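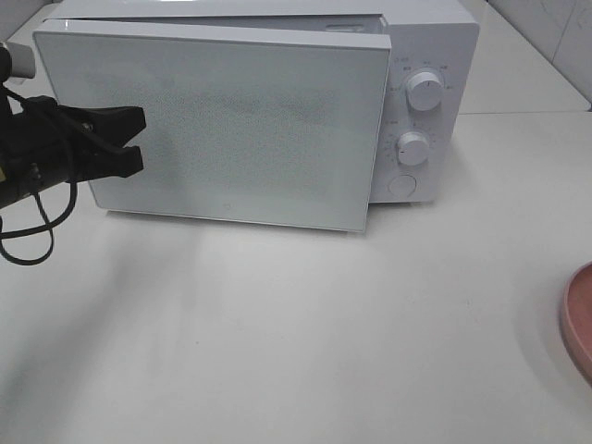 Govness starts recording everyday kitchen work to train its robot arms

Carroll, 2020-06-29

We make small robot arms, and until this spring most of ours lived in labs where they picked up blocks and put them down again. Starting this week we're moving part of the work into the kitchen! Govness is launching Vurholm, a collection project that will record 2,000 runs of ordinary counter jobs and use them to train the software that drives our arms. I run the project, so I get to write the announcement, and I'll try to keep it readable.

A run is one job from start to finish. A person steers the arm by hand control, the cameras record, and the arm's own joint readings are saved along with the video. Our learning system then studies the whole pile and tries to do the same job without anybody steering. We've planned 13 jobs for the first round. Some are pretty dull (moving a dish from one side of the counter to the other) and some are harder than they sound, and the microwave sits firmly in that second group.

I've opened a microwave every day of my adult life and never thought about it. Then I had to do it through a two-fingered gripper. You have to get the fingers to the right spot, keep the arm clear of the door as it swings, and leave enough room to bring a plate in afterward. Closing it is a separate job on our list, and so is turning a knob, which I personally find the most annoying of the lot. My colleagues disagree and say it's the plate.

We keep the bad runs too. If the operator misses the door and has to come back for a second try, that goes into the collection with a note on it, and so do the runs where we give up. A system that has only ever watched smooth, perfect openings doesn't have much to go on when it ends up an inch too far to the left. We also shift things between runs: the microwave gets turned a little, the dishes trade places, the arm starts from somewhere else.

Four stations are up and running at our Carroll building, with eight trained operators taking turns. Shifts are short on purpose. Steering an arm takes a lot of concentration, and tired people make sloppy recordings (I've made plenty myself, usually right before lunch). Each station produces around 13 usable runs on a good day, with resets and labeling included.

Our partner Rovness is handling storage and checking, so every run gets a second look before it goes anywhere near training. They've already sent back a few of mine, with comments.

We expect to finish the first round in September. After that we'll share the recordings with university groups who ask for them, along with our notes on how each job was set up. Requests can come in now through the contact form on the Govness website. Please mention which jobs you're interested in and what kind of arm you use, and I'll write back myself.

About Govness

Govness designs and builds tabletop robot arms and the software that runs them. The company is based in Carroll. Vurholm is its first project devoted to household tasks.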